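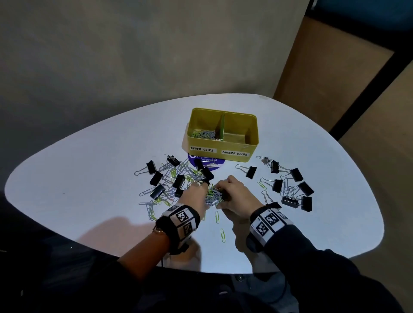
Paper clips and binder clips on a white table.

Perham wants to cut office supply spending by $1,000 a month, starting in April. Town manager Rima Najjar calls it "real savings." It would be nice to see the math.
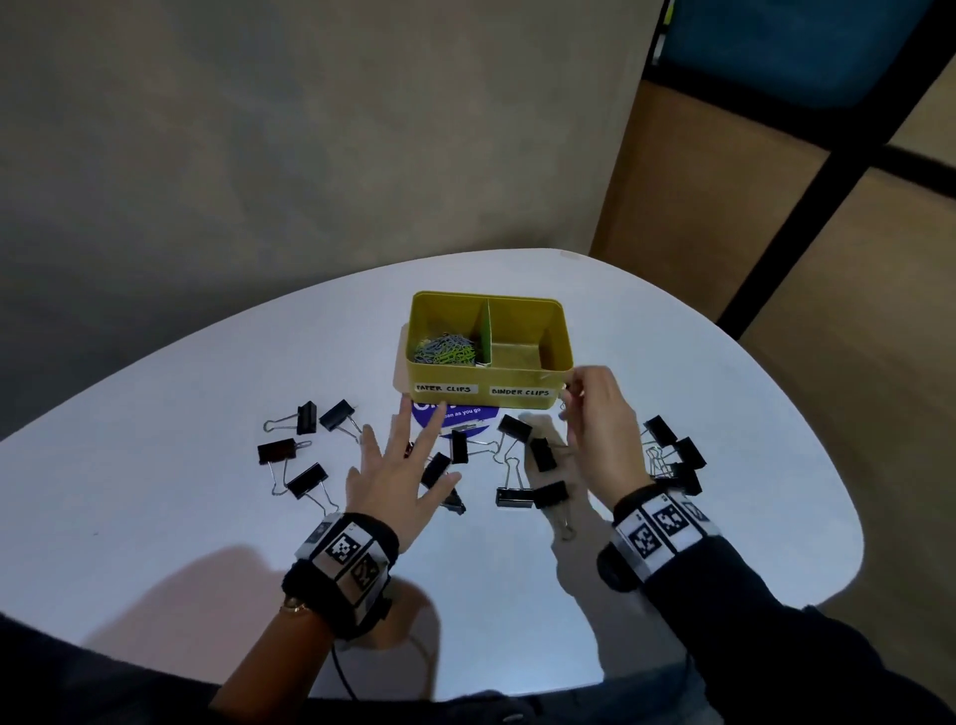

Black binder clips in front of a labeled box.

The plan has departments share one supply order - the same promise made, and dropped, 4 years ago. Najjar's memo doesn't mention that.

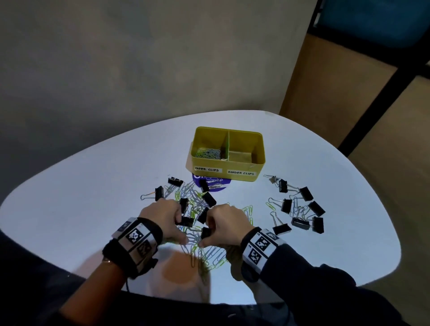 Clerks have doubts

"We already share," said clerk Despina Tsakiris. Her office placed 5 orders last year. The town has not released figures for the others.
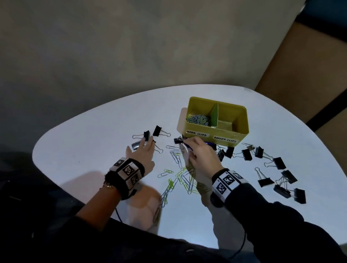
The right side of the container is marked for binder clips.

A vote is expected next week.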